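Search this site Go

Packaging Gallery: Folding Cartons for Tablets
Posted in: Cartons & Closures
2020-01-03

Tablet cartons are among the plainest packs in the Pluvska collection, and they reward a close look at the print and the flaps. Dagmar Mikuš sorts them by closure type, then by the direction of the main text. Branislav Paulík keeps the index, which reached entry 1634 in October.

Terms used on this page: the face is the largest printed panel. The end panel is the small one that closes the box. The tuck flap is the part of the lid that slides inside.

Cartons are stored upright and unfolded only when the glue seam has already failed. Flattening a sound carton weakens the creases – after 10 openings most boards begin to whiten along the fold. Shelf boxes hold 50 cartons each and are labeled on the short side. Packs with foreign-language print are filed under the product name as it appears on the face, with the maker's name as a second entry.

A thumb notch is a half-round cut in the edge of a flap or lip. It gives the finger a place to start and adds no extra piece to the die-cut sheet.
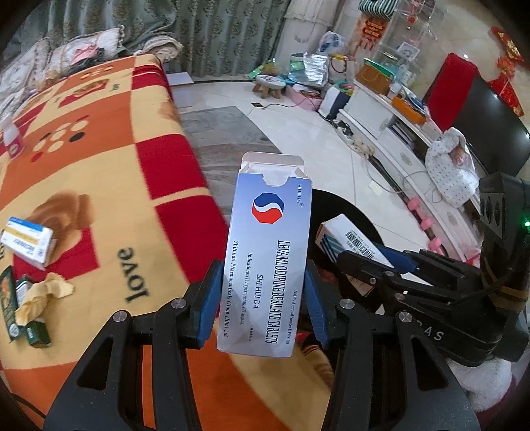 Levamlodipine besylate tablets, spelled "BESLATE" on the carton. Product name set vertically in dark blue capitals, top flap open, semicircular thumb notch in the white inner lip.

Should the leaflet stay inside a stored carton?
Store it flat in a separate sleeve with the same index number. A folded leaflet pushes the panels outward over time.

Tags: cartons, tuck flaps, vertical text, pharmacy print
3 comments | 12 shares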